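4. Teaching a task by remote control

With this section you record your first demonstrations in the Brernon trainer. You drive the simulated robot with the hand controller, and the software saves your movements together with the camera views. Please finish the controller set-up in section 3 before you begin.

4.1 Open the room and choose the task

1. Start the trainer and sign in with your operator name.
2. In the Rooms list, select Bedroom, then press Load. The first loading can be slow.
3. In the Tasks list, select "Drive to the ball".
4. Look through the overview camera and find the red ball on the white floor, in front of the desk.

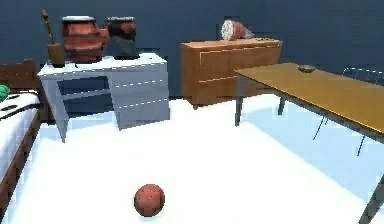
5. Plan your path before you touch the stick. Keep distance from the bed and from the thin legs of the long table. The collision shape of a table leg is a little wider than the leg you see on the screen.
6. Press Ready. The controller vibrates 2 times and the status light becomes green.

Note: If the textures look like large squares when you are near to an object, you do not need to stop. The detail level of the textures has no influence on the recording.

4.2 Record a demonstration

1. Switch from the overview camera to the drive camera.
2. Press Record and wait for the tone. Movements made before the tone are not saved.
3. Push the left stick forward gently. Use the right stick only for turning.
4. Drive until the ball is at the bottom center of your view, then release both sticks.

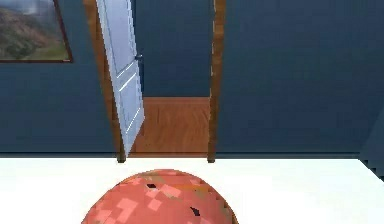 Figure 4-2. Drive camera, ball at the bottom center of the view.

5. Hold still for 3 seconds and press Stop.
6. Choose Keep or Discard. A discarded run can not be brought back.

Caution: Do not correct a bad start by driving in reverse. The robot will learn the reverse movement too. Discard the run and begin again.

4.3 How many runs you need

Record 10 kept runs for each start position. Small differences between the runs are welcome – please do not try to repeat exactly the same path. One project can store up to 2,995 runs. When this limit is reached, the Record button turns gray and you must export to a new project.

If two operators share one project, each must sign in with an own name. For example, runs by Renata Rivadeneira and runs by Jannik Eichhorn are then listed separately, and you can train with one group only.

Text revised March 30, 2026 by Roxana Căpraru. Continue with section 5, Checking your runs.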